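Workshop Notebook – Bench Table and Small Stores
July 14, 2023
Entered by: Mercedes Tamayo
Copy to: Robel Birhane

1. Purpose of entry

To record the state of the large bench table before the Stallance materials are moved in, and to set down the storage arrangement to be followed until October.

2. Arrangement of the back row

The back of the table is reserved for items in regular use. The blue toolbox remains in its present position, with the light blue tray to its left. The red tape is to be kept in the tray and returned there after use. The flat white board stays beside the tray. The front of the table is the working area and should be cleared at the end of each session.
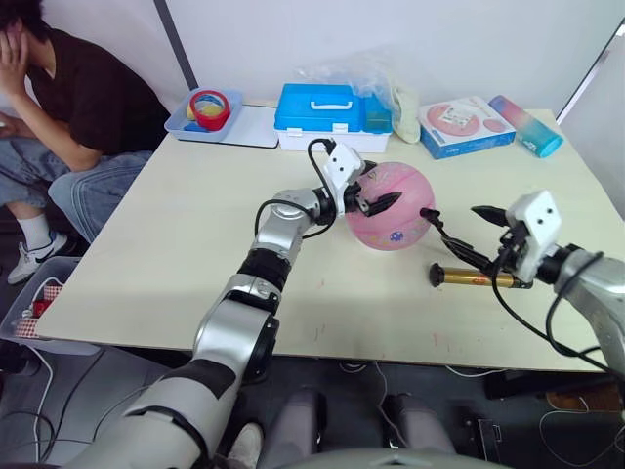

Items under study, the pink ball included, are to be logged by the person who brings them to the table. Robel has asked that the log give the storage shelf as well as the name of the item, and this has been adopted. Cylindrical items should be stored in a shallow box, as they may otherwise roll off the working side.

3. Condition of the surface

The top is cream-colored and shows faint marks. Cleaning with the Faltix solution was tried on a test patch of 100 by 300 mm. Two applications were made, 10 minutes apart. The result is to be checked after the patch has been left overnight – no further product should be applied before then.

4. Matters outstanding

a. The clear plastic bag by the toolbox is to be folded and put away, or discarded if torn.

b. The box with the pink round images and the pink-and-blue bottle beside it require a permanent shelf. Aoki shelving has been requested.
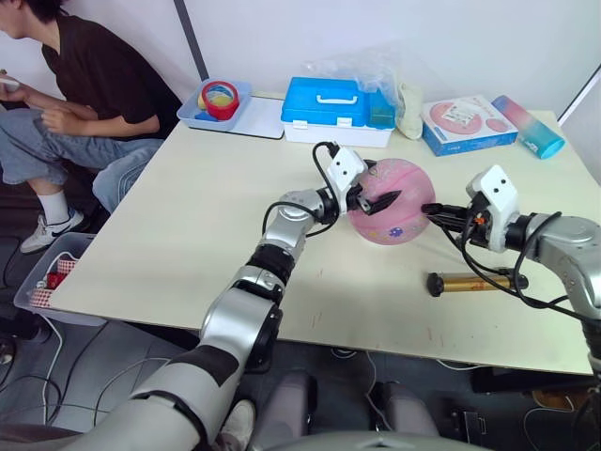
c. The Bekodis order form lists replacement tape in the wrong width. Robel Birhane to correct the form before it is submitted.

d. Shelf labels to be printed once the shelving has been confirmed.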